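Kasten is a pair of hand-held grippers for recording two-handed tabletop tasks, built in the shared workshop at Grernodwood. This card covers the 8th May revision and the recordings made with it.

## Contents

- 74 recordings, 1135 frames each
- one log per gripper, plus camera video
- `left` and `right` are the operator's hands

## Use

Start the logger before picking up the grippers. Close both fully once, open both, then begin the task. The loader takes its zero from that first close and rejects files without it.

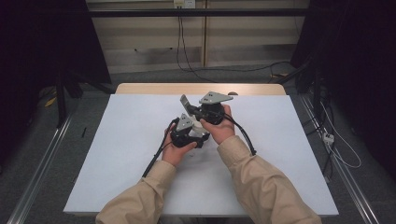

Opening width is stored in tenths of a millimetre and clipped at 600. Timestamps come from the host. The left log lags the right by up to 40 ms - run `align.py` before training on anything that needs both.

## Known problems

- Cable strain on the left gripper causes dropped samples. Dropped rows are left blank.
- April files use the old column order. Convert them with `laken_fix.py`.
- Width readings drift in long sessions. No correction is applied.

## Credits

Mechanics: Obed Nyarko. Logger and loader: Sena Ofori. Send faults to Sena with the file name and the firmware version.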